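Hats, stands and a scuffed white table

I have been sorting out how I store and dry winter hats, and since December I have had the end of one white worktop to do it on.

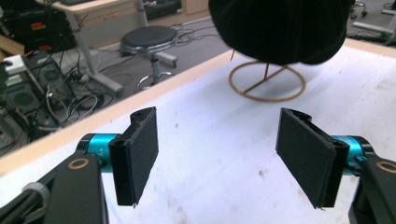

The problem with knitted hats is that they keep whatever shape they dry in. Laid flat on a towel, they come out with two creases, one down each side, and the crown goes pointed. Pulled over a bowl, they hold a better outline but the inside stays damp for most of a day, and the rim of the bowl leaves a line in the ribbing. I did it with a bowl for years and put up with the line.

A wire stand is the better arrangement. The type I mean is a ring, a crossbar and a post, with nothing in the middle to trap moisture. Air gets up underneath and the weight of the wool settles evenly. A black or dark fabric cap on a tan stand looks slightly odd on a table, like something left over from a shop window, but it takes up less room than a towel and can be moved without disturbing the shape.

Pirmin Zwahlen lent me two stands to start with, and I bought more from a shopfitting clearance in Hollenstein. They were listed as item 2485, which is the only reference I have for them, and the listing gave no dimensions. The posts turned out to be of slightly different heights. For hats this does not matter. For anything with a brim it would, and I would measure before buying.

Some notes on method, for anyone doing the same.

Wash cool, by hand, and do not wring. Press the water out between two towels. Put the hat on the stand while it is still damp and ease the ribbing down with both hands until the edge is level all the way round. If the crown is loose, a loosely balled cotton cloth inside it will hold it up for the first hour – take it out after that or it will slow everything down. Turn the hat a quarter turn every few hours if there is a radiator on one side. A lined cap needs much longer than a single layer of wool, and the lining should be checked by hand at the seam before the cap is put away.

The worktop is less of a success. It is white with a light wood-coloured edging, and the white shows every mark. There are grey smudges and fine scratches all over it. I tried washing-up liquid, then bicarbonate paste, then a melamine sponge on one corner. The smudges faded with the sponge. The scratches did not, and the patch I had sponged was duller than the rest when seen from the side. I have stopped there. Gebhard Lehner suggests a mat, and he is probably right, although a mat would need to be washed as well.

Seating is a round stool with a black padded top on a star base. I prefer it to a chair for this work as it slides under the table and I am up and down constantly.

Drying times so far: 7 hours for a thin single-layer hat, overnight for a doubled brim. I have not timed the lined caps properly. The next thing to try is the thick grey one from Gravness, which has already shrunk once and has very little left to lose.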